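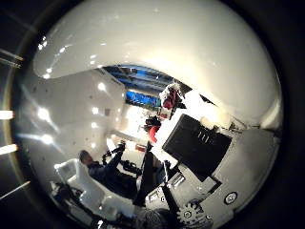
Went to the open day at Enache on Sunday and took notes on the teleoperation stations, which is the part I drove out for. The hall also had a conveyor sorting cell and a palletizer behind a fence, and I skipped both after one pass. The station I watched longest had an operator seated in a white chair with a tall rounded back, a black jointed arm reaching up in front of them, and a second gripper with a black upper part and a red lower section pointed at the floor. I stayed for two full demonstration slots. Questions I wanted answered were latency, gripper force limits, and how much of the packing task runs without a person.

Latency: the host quoted a control loop of 1000 Hz at the arm and a much slower camera update. He wouldn't give the camera figure.
Force limits: set per item class in a table. They have 504 items in it at present.
Autonomy: approach and retreat only. The grasp is always commanded by the operator.

Posted by: shimstock
2021-08-29

---

torque_spec
Was the 1000 Hz figure for the joint controllers or for the whole loop including the operator's side? Those are different claims, and Enache has mixed them up in print before.

---

shimstock
Joint controllers. I asked twice. The operator side goes through the Prusis software layer and he said the rate there "varies with load." I have nothing better than that.

---

kerf_left
"Varies with load" means they haven't measured it or they don't like the number.

---

Normand Chan
I was there for the morning slot. It has been measured. The Prusis people had a plot of it on a laptop at the side table and would show it to anyone who asked. Median was fine, the tail was not. They put the tail down to the video encoder.

What I'd question is the item table. A table of force limits works for rigid boxes. For bags and film it breaks down, because the same item presents a different stiffness depending on how full it is and which way up it landed. A single limit per item is either too low to hold the bag or too high for the contents.

---

shimstock
Agreed on the bags, and I put that to the host in the second slot. His answer was that soft items get two limits, one for closing and one for lifting, and the operator can override both with a pedal.

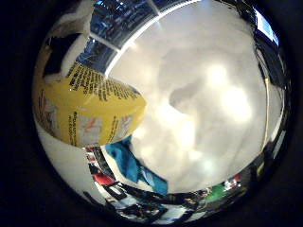 He also said the override is logged, and that the logs are what they use to revise the table. I asked how many overrides per shift and he said he'd have to look it up. I left an email address. For curved packaging with a slick surface they reduce the lift acceleration and leave the force alone, which seemed sensible to me.

---

torque_spec
Reducing acceleration costs cycle time. Did they give one?

---

shimstock
No cycle time for the teleoperated station. For the conveyor cell the board said 3000 picks per shift, without stating the shift length.

---

kerf_left
So a pick rate with no denominator. That's a brochure.

I don't see the case for a wrist camera on this kind of job either. Once the fingers close, the object fills the view and you're working blind. We ran a Fostska arm with a fixed overhead camera for years and had fewer mispicks than when we moved the camera to the wrist.

---

Normand Chan
That depends on the bin. With a deep bin the overhead camera sees the back of the gripper and nothing else. The wrist view is poor at contact but very good in the last stretch before contact, where most of the correction happens. A wide lens helps. You pay for it in distortion at the rim, so small print and edges out there are no use for alignment.

---

kerf_left
Ours were shallow trays, so I'll concede deep bins. I don't concede it as a default.

---

torque_spec
Use both and switch on distance. Nundard had a mode for that in their older controller. It was clumsy to configure but it worked.

---

shimstock
I asked if operators could switch views. They can, by a button on the handle. He didn't know how often they do it.

Next open day is in November. If anyone is going, please ask for the override counts and the camera update rate in writing. I'd also like to know which revision of the Prusis layer they're on, I forgot to write it down.

---

Normand Chan
I'll be there in November. Send me the list and I'll take it in.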